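## 4. Setting up the utensil caddy

I put this section after the dish rack on purpose, so if you skipped ahead, go back and at least get your towels sorted. You'll want one in a minute.

The Asthorpe kitchen has been through three caddies in my time and I've set up every one of them, so these steps are mine and so are the grumbles. They work for any open-top caddy with a divider inside. If yours is one big bucket with no divider, steps 1 to 5 still apply and then you're on your own (sorry!).

### What you need

- The caddy
- One clean terry towel, the thick kind
- Everything from the old utensil drawer, including the stuff at the back you'd like to forget
- Dish soap, a soft brush and a dry cloth

### Before you fill it

1. Wash the caddy in warm soapy water. Run the brush down both sides of the divider, right into the corners.
2. Rinse it and stand it upside down on the rack. I leave mine overnight, but I'm lazy and it doesn't need that long.
3. Clear a stretch of table and lay the towel flat. Smooth it out from the middle.
4. Stand the caddy at the far side of the towel, with the opening up and the long face toward you.
5. Lay the utensils in front of it in one pile. Don't sort them yet! I used to line everything up like a surgeon's tray first and it took forever.

**Caution:** Knives go down flat, and you should be able to see every blade before you start pulling things out of the pile. Take the knife out first, by the handle, and set it off to one side until step 9.

My own pile is a pretty normal mix: a wooden spoon, a couple of plastic ones in brown and grey-blue, some stainless steel, a knife, and a bunch of dark handles.

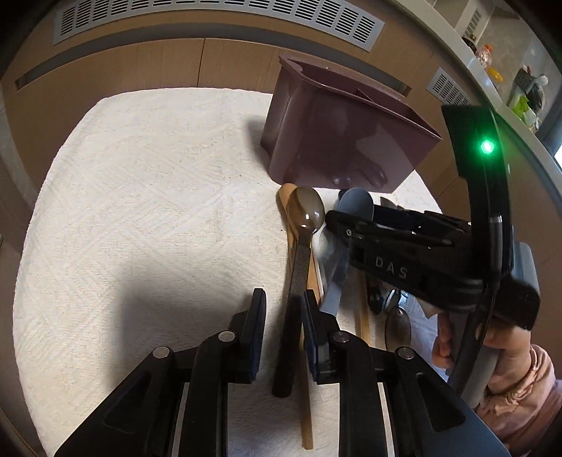 Kaj Vestergaard wrote back after reading my first draft that he wouldn't put wooden spoons in a plastic caddy at all, at least not the same day they're washed, and that his live in a stoneware jar by the window where the air gets to them. Fair enough, Kaj. I've kept mine in the caddy for years, but I did add the drying step below after his note, and if you've got a jar and a window, go for it.

### Filling the caddy

6. Dry the wooden things first and give them extra time. Wipe the spoon bowl, then the handle, and leave them on the towel while you do the rest.
7. Pick one compartment for wood and plastic. Handles go down, bowls go up. Tall ones toward the back so you're not reaching over them with your sleeve.
8. Put the metal spoons and the rest of the metal in the other compartment, also handles down. If you have a ladle with a hooked end, hang it on the rim and see if the caddy still stands steady. Mine sulks and leans.
9. Decide about the knife. My preference is a block or a blade guard in the drawer. If it has to live in the caddy, it goes in **blade down**, in the metal compartment, and everybody in the house gets told.

**Note:** Step 9 is the only one where a utensil goes in the other way up. Chantelle asked me to put that in bold somewhere, so: **spoons up, blades down.**

10. Give the caddy a small nudge with one finger. If it wobbles, you've got too many heavy things on one side. Swap a few across, and never mind the wood-and-metal rule if you have to break it a little.
11. Anything that doesn't fit goes back on the towel. Now ask yourself when you last used it. (I found a second melon baller this way. I don't even buy melons.)

### Where to put it

Next to the stove, on whichever side your stirring hand is, but a good arm's length from the burners. Plastic caddies and hot pans are not friends, and neither are plastic spoons and hot pans, so please don't rest one across the skillet and wander off. Keep it away from the sink as well, or you'll get splashes collecting in the bottom.

### Looking after it

- Empty it and wash it every couple of weeks. Crumbs get down there, I have no idea how.
- If you see water in the bottom, tip it out the same day and dry the handles that were standing in it.
- A glossy finish shows every fingerprint. A barely damp cloth and then a dry one fixes it. Skip the scouring pad, you'll only dull it.
- Rub a little food-grade mineral oil into the wooden spoons when they start to look pale and feel rough. I do mine in May and again whenever I remember.

Shake the towel out over the sink before it goes in the wash. Drawer liners are in section 5.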